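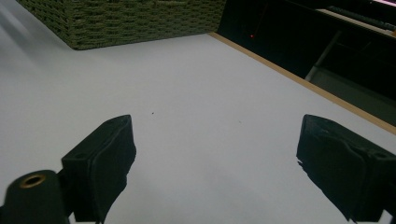
Light gray tabletop, matte finish

How to Learn a Short Psalm by Heart

These are the steps we use in the evening Bible class at Gullholm Chapel. They work for any passage of up to a dozen verses. The one used here is Psalm 100, which has five verses and takes less than a minute to say aloud. The wording quoted is the King James Version. Use another translation if you prefer, but pick one and stay with it until you have finished. Switching partway through is the most common cause of trouble.

What you need

A Bible in the translation you have chosen
Plain index cards (a pack of 50 will last you a long time)
A pen
Some 20 minutes a day for the first week, less after that

Step 1. Read the whole psalm aloud

Read it from start to finish at normal speaking speed, then read it again. Don't try to remember anything yet. Notice where it turns. In Psalm 100 the first two verses tell us to do something: make a joyful noise, serve, come. Verse 3 tells us to know something. Verse 4 goes back to doing, with entering the gates and the courts. Verse 5 gives the reason for all of it, and begins with the word "For."

If you can say that much without looking, you already have the order of the psalm.

Step 2. Copy it out by hand

Write one verse on each card, with the verse number in the top corner. Break the lines where you would take a breath. Verse 2 looks like this:

Serve the LORD with gladness:
come before his presence with singing.

Check every card against the Bible before you use it. A mistake copied on the first day is hard to get rid of later. The usual one in this psalm is putting praise at the gates and thanksgiving in the courts. It is the other way around.

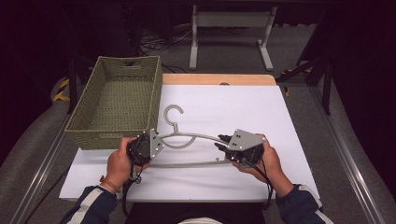
Gray plastic hanger and green woven basket

Step 3. Learn one verse a day

Read the first card aloud, turn it over, and say the verse. Look again if you get stuck. When you can say it correctly three times in a row, stop for the day.

The next day, say verse 1 before you look at verse 2. On the third day say 1 and 2 before you start on 3. Always go back to the beginning. It adds very little time and it ties the verses together, so that the end of one brings up the start of the next.

Verse 3 is the longest and may need two days. Split it at "it is he that hath made us." Some translations read "and we are his" where the King James has "and not we ourselves," so go by your own card if someone else in the class says it differently.

Step 4. Use first letters

Once you have all five verses, make one more card with only the first letter of each word. Verse 2 becomes:

S t L w g:
c b h p w s.

Say the psalm from this card for two or three days. It gives you just enough help to keep going and shows you which words you have been guessing at. Put a small mark over those letters and go back to the full card for that verse.

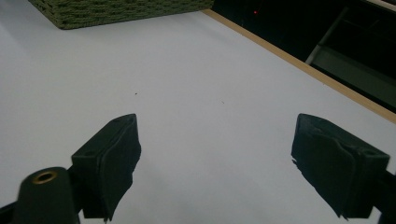
Step 5. Say it to another person

Give the cards to a family member or someone from church and say the psalm from memory. Ask them to wait a few seconds before they prompt you, and to give you one word only. Then trade places. Children who can read are good at this and will catch every small slip.

If you live alone, write the psalm out from memory and compare it with the Bible.

Step 6. Pray it

Take a line at a time and answer it in your own words. After "be thankful unto him, and bless his name," stop and give thanks for something from that day. After "his mercy is everlasting," you might name a person who needs that mercy. Then go on to the next line. You can start doing this earlier, with the verses you already know.

Keeping it

Say the whole psalm daily for two weeks, then once a week for the next couple of months. After that, once a month is enough for most people. Tie it to something you already do, such as washing the dishes or walking to the bus.

If you lose a verse, go back to Step 3 for that verse only. Keep the old cards in a box with a rubber band around each psalm.

For a second passage, try Psalm 23 or Psalm 121. Both are short, and many people find they know parts of them already.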